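Idetby Motion Workbench
Planning and control software for two-arm table cells

Home / Software / Motion Workbench
Version 2.6 / Updated 17 Dec 2022

Overview

Motion Workbench is a program for planning, checking and running the movements of two robot arms which share one table. It is made for small cells, where both arms stand on the same base and can reach the same objects. In such a cell the difficult part is usually the second arm. One arm alone can be taught in an afternoon. With two arms, every path must be checked against the other arm, its cables, its camera and whatever it is holding at that moment.

The program takes the model of your cell, the camera data and a list of tasks, and makes from these a timed plan for both arms. You can look at the plan before anything moves, change it by hand, run it slowly, and afterwards compare what was planned with what was done.

We wrote the first version for our own use in Idetby, for sorting and stacking of tableware. Many of the default settings still come from this work, and customers who handle plates, bowls, lids and trays will find that they need to change very little. For other objects, please read the section on grasp files below.

What is in the package

Planner. Computes collision-free paths for both arms together. You can choose whether one arm has priority or both are treated equally. When the arms want the same space, the planner first tries to change the timing, and only after that it changes the path. We find that operators understand a waiting arm more easily than an arm which takes an unexpected way round.

Cell editor. Here you draw the table, the walls, the frame and all fixed parts such as rails, shelves and hanging baskets. Simple boxes are enough for most parts. Mesh files can be imported, but thin wire parts should be replaced by a closed box, otherwise the planner may believe there is a way through.

Srisuk perception module. Finds flat and nearly flat objects on the table and gives their position, their tilt and an estimate of which one lies on top. It works with cameras on the wrist, with a fixed camera, or with both. The module has been trained to ignore printing on the object, so a plate with a strong pattern is still found as one plate. This was the most frequent complaint about version 2.4 and it is now much improved.

Hakier log viewer. Shows joint values, gripper opening, camera pictures and planner decisions on one time line. You can mark a moment, write a note to it, and send the marked part to a colleague or to our support. The viewer is free and can be installed on any computer without a licence.

Clekport driver. Connects the planner with the arm controllers. One driver process is needed for each arm. If one of the two processes stops, the other arm is brought to a controlled halt and the plan is kept, so that you can continue from the same step.

Working with two arms at one tray

A shared tray or box is entered in the cell editor as a "common zone". You set how many grippers may be inside at the same time and how far above the edge an arm must wait. For a small tray we recommend to allow one gripper only. For a wide one you may allow two, but then please switch on the cable margin, explained in the next part.

The order of objects can be fixed by you or left open. When it is left open, the planner takes objects that lie free before objects that are partly covered. An object under a waiting gripper is often hidden from a fixed camera. In this case the perception module keeps the last good position and marks it as "old" until one of the cameras can see the object again. You decide in the settings after how many milliseconds an old position may not be used any more. The default is 400.

Cable margin

Cables on the outside of an arm are the most usual cause of small accidents in our experience, and most planners do not know them. In Motion Workbench each link can get an additional soft body which stands for a cable loop or a conduit. The soft body may touch the arm it belongs to, but nothing else. It grows when the joint bends and becomes smaller when the joint is straight. The values are found with a short calibration, where you move the arm by hand through five positions and draw the loop on the screen each time.

If you change the camera or the gripper later, repeat the calibration also when the new part has the same size. The cable seldom lies in the same way as before.

Grasp files

A grasp file describes how a kind of object may be held. The package contains files for plates, saucers, shallow bowls and trays with raised edges. Each file has the allowed finger opening, the approach angle, the closing force and the lift speed.

For plates, a two-finger gripper normally goes to the rim. The planner tries rim positions all round the plate and gives each a score. A position loses points when the fingers would come too near to a neighbouring plate or to the tray edge. When no position is good enough, the program can plan a push: one arm slides the plate a short way, and then the search begins again. Pushing is switched off after installation and you must allow it for every object kind separately.

Grasp files are plain text. You may copy one of ours and change it. Please give it a new name, as our own files are written over at each update.

Technical data

Number of arms: one or two
Axes per arm: up to seven
Grippers: parallel, two fingers; others on request
Cameras: up to four, wrist or fixed
Control cycle: 222 Hz for each arm
Objects in one task list: up to 120
Operating system: 64-bit Linux
Memory: 16 GB or more
Interface for own programs: Python and C++
Languages of the screens: English, German, Swedish

The planner runs on an ordinary processor. A graphics card is needed for the perception module only.

Known limits in version 2.6

Glass and other clear objects are not found reliably.

Two equal plates lying exactly on each other are reported as one plate. Give the number of plates in the task list if it is known.

Handing over an object from arm to arm in the air is possible, but the speed is limited and cannot be raised by the user. Putting the object down and taking it with the other arm is often quicker.

If the walls of the cell carry a picture or a pattern, draw the walls in the cell editor. The perception module then ignores everything behind the table edge. Without this, a round shape on a wall can in rare cases be taken for an object.

Installation and training

The installation takes one day when the arms are already mounted and the controllers answer. We do it together with you over a remote connection, or at your place for an additional charge. Before the appointment, please send us a drawing of the cell with all dimensions, the types of the arms and grippers, and some photos from at least two sides.

A training course for two persons is included in the first licence. It treats the cell editor, the calibration, the grasp files and the reading of logs.

Licences

One licence is valid for one cell, no matter if it has one or two arms. It does not end, and updates are included for the first year. After that you can buy updates yearly or stay with the version you have. Schools and universities receive a lower price, please ask with your official address.

A trial version is available for 26 days. It has all functions with the exception of the C++ interface, and it can be used with real arms or with the built-in simulation. Cell files and grasp files made in the trial can be used afterwards in the full version without conversion.

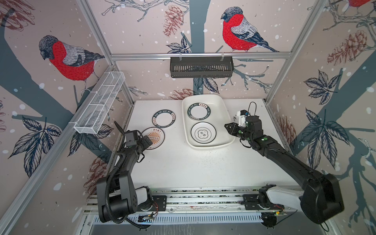

Orders for the trial are answered by e-mail, normally on the next working day. Please write in your message which arm controllers you use, so that we can send the right Clekport driver together with the key.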